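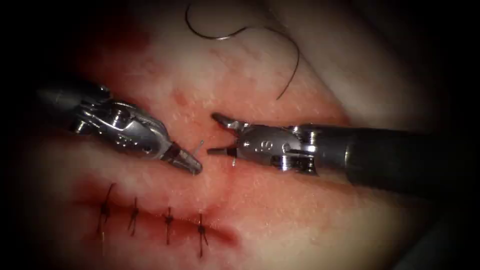

Going home was harder than the operation, one reader wrote to us in June, and could we please ask somebody about that part. We took the letter to a ward nurse at the hospital in Nundau. She has spent 13 years on the surgical ward and asked us to leave her name out. We met in the Greco café opposite the main entrance at the end of her shift.

She had read the letter twice. "I could have written it for her," she said. "People get ready for the day itself. They buy slippers and a dressing gown. Then they get home and there's no milk and the bed is up two flights of stairs."

Her advice starts a week before admission. She tells patients to move whatever they use every day to waist height: kettle, plates, phone charger, cat food. A full two-litre kettle is heavier than people expect, so she suggests filling it with a mug. She also asks them to sit on their own sofa and get up without using their stomach muscles. "Most can't. So find the chair in the house you can get out of, and put the good lamp next to it."

We asked about food. She is not keen on the big freezer cook-up. "You make nine lasagnes and on the second day you can't look at a lasagne." Soup, eggs, toast, rice and tinned fruit do for most people, unless they've been given a diet sheet, in which case the sheet wins. Little and often is what she tells everyone.

Sleep came up more than pain did. Patients are surprised by how tired they are in the afternoon and how awake they are at three in the morning. She tells them to nap early and not to lie there getting cross. The radio helps some of them. One man did the same jigsaw, 2000 pieces, through two separate operations and brought the ward a photograph of it.
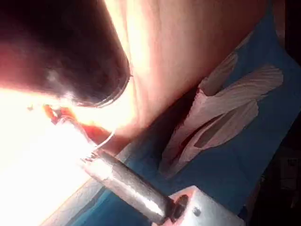 *Close-up, with bright glare at the left.*

On walking, she is firmer. "To the end of the hall and back, several times. Next day, to the gate. I don't want to hear about steps on your watch." From her own ward door to the Cudero bakery is 400 metres, and she uses it as a measure when patients ask how far they should be going. Some are there within days and some take weeks. She won't give anyone a date.

The Zolloser bus stops outside the hospital, but she would not send anyone home on it after a general anaesthetic. A lift should be arranged before admission, with a second person in mind in case the first one's car won't start. Someone should stay the first night too. The ward will ask about this, and she wishes people would give a straight answer. "They say their daughter's coming. The daughter's in another country."

What should make a person ring? A temperature, a wound that is getting redder or leaking, pain that gets worse instead of better, being sick and unable to keep water down, or a calf that is sore and swollen. The ward's number is on the discharge letter. Chest pain or trouble breathing means an ambulance, straight away.

"They apologise when they ring," she said. "Every one of them. I'd sooner have the call at four in the morning than see them back in on a trolley."

Visitors were the last thing on our list. She thinks half an hour is plenty in the first week, and that whoever comes should wash up before leaving. Flowers are nice, she added, but somebody has to lift the vase.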